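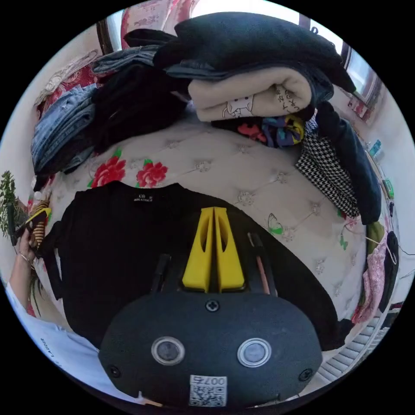 Selon l'un des relecteurs d'une première version de ce texte, des démonstrations recueillies chez des particuliers seraient « trop encombrées pour qu'on puisse attribuer un échec à la politique plutôt qu'au décor ». L'objection est sérieuse et nous y répondons dans cette section, en comparant deux politiques de pliage entraînées sur des volumes identiques, l'une avec des données de laboratoire, l'autre avec des données domestiques.

Figure 3. Vue de la caméra du préhenseur portatif pendant un épisode du sous-ensemble domestique. Les doigts jaunes sont au contact d'un T-shirt noir étalé sur le lit ; des piles de vêtements pliés occupent l'arrière-plan.

4.2 Effet de l'encombrement visuel

Le corpus Kerkireck comprend 1035 épisodes de manipulation de vêtements, enregistrés avec un préhenseur tenu à la main. Chaque épisode commence lorsque le vêtement est posé sur la surface de travail et se termine lorsque l'opérateur relâche la dernière prise. Nous n'avons imposé ni fond uni ni éclairage fixe. Les lits, les couvertures à motifs et les autres vêtements présents restent donc dans le champ (figure 3), de même que, dans certains épisodes, les mains d'une personne.

Pour l'évaluation, nous avons mis de côté 188 épisodes, choisis de façon qu'aucun logement ne figure à la fois dans l'entraînement et dans le test. La séparation par logement est plus sévère qu'un tirage aléatoire : avec ce dernier, la politique peut reconnaître un couvre-lit et en déduire la suite des gestes. Les deux politiques comparées partagent la même architecture, Vulen, et le même nombre de pas d'apprentissage. Les images sont redimensionnées sans recadrage, afin de conserver les bords du champ, où se trouvent souvent les manches.

L'erreur de prédiction sur le point de saisie est plus faible pour la politique domestique dans tous les logements de test. L'écart est net pour les vêtements sombres posés sur un tissu clair, et il se réduit lorsque le vêtement et le support portent tous deux des motifs. La politique de laboratoire confond alors fréquemment le bord du vêtement avec un pli du support – erreur que nous n'observons presque jamais sur fond uni.

Nous avons ensuite exécuté les deux politiques sur le bras Trorkex, à raison de 100 essais chacune, répartis sur 10 vêtements. Le classement reste le même. Les échecs de la politique domestique surviennent surtout au second pli, quand la manche déjà rabattue glisse sous le corps du vêtement. Nous attribuons ce défaut à l'absence de retour d'effort dans les démonstrations, sans pouvoir l'établir ici.

Reste la question de l'attribution. En masquant l'arrière-plan à l'aide du module de segmentation Wubshet, nous retrouvons des performances proches pour la politique domestique, alors que celles de la politique de laboratoire progressent sensiblement. Le décor explique donc une part des échecs de la seconde, et très peu de ceux de la première. Le masquage échoue toutefois lorsqu'un autre vêtement touche celui que l'on plie ; ces épisodes ont été conservés dans le calcul et sont signalés séparément en annexe.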